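April 10, 2026

Cloth pick / lift, planner side. Branch is still skunach-lift, not merged.

Picking up from where I left it last night. Problem was the lift primitive giving up early, planner reports "grasp lost" and opens the fingers while the cloth is plainly still in there. Happens on thin stuff mostly. Towels fine.

Went through the logs before touching anything. The grasp check compares finger width to the width at full close and wants a minimum difference. With one layer of thin fabric there is basically no difference, so the check is a coin toss. Whoever set the threshold (me, in August) set it on the folded towel.

Changed:
- width check is now only a hint, doesn't veto on its own
- added a check from the wrist camera: segment cloth, look for a piece of mask that touches the fingertip region and goes on unbroken past it
- both have to say "lost" before the planner opens
- timeout on the mask check 70 ms, otherwise carry on with last good answer

Fingertip region is a fixed polygon in the wrist view. Fine as long as nobody moves the camera mount. Put a note in the config.

First try crashed right away, mask came in as 8 bit and Hedum wanted float. Ten minutes gone. Second try ran but segmentation grabbed the clothes on the wall as well as the one in the fingers, so "cloth visible" was true no matter what. Now keep only the connected component at the fingertips. Better.

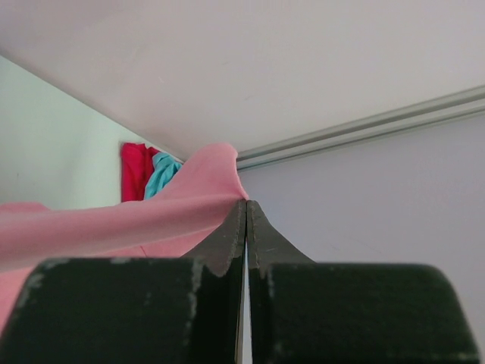
Wrist view, pink cloth held at one point. Red and turquoise behind it are the ones the mask kept swallowing.

Good frame to tune on. The pink fold passes right in front of the hanging ones so color has to do the work, depth from this camera is useless that close in. Hue distance from the seed pixel works ok for pink vs turquoise. Pink vs red is touchy, folds in shadow drift toward each other. Dropped the weight on brightness, kept hue and saturation. Ceiling and walls never get picked up, no worry there.

Also the tips are pretty chewed up along the edges. The template match for finger pose was made from clean CAD renders and scores low. Replaced the template with a crop from the real fingers, score came up enough to stop the warnings. Will need redoing if we ever swap tips, so ticket for that.

Replay: 3000 saved frames through the old check and the new one, side by side. Have not gone thru all the disagreements yet. The ones I did open were nearly all old check wrong. Frame 2113 is the odd one, both say held and I can't tell by eye. Left it unlabeled.

Reet Šimkus asked if the lift speed could go up now. Not yet. Mask lags when the cloth swings and I'd rather fix that first. Maybe predict the mask forward one step from the arm velocity, Adum already publishes it so no new plumbing.

Open:
- swing lag, see above
- red on pink, needs a proper test set, not me squinting
- log the hint value even when it's ignored
- move polygon out of the code and into calibartion file
- ask Reet about the replay script, it eats memory past 4000 frames and I had to cut the set down

Config saved as cisneros_v2, old one untouched. Don't run main on the arm till the merge, it still has the veto in it.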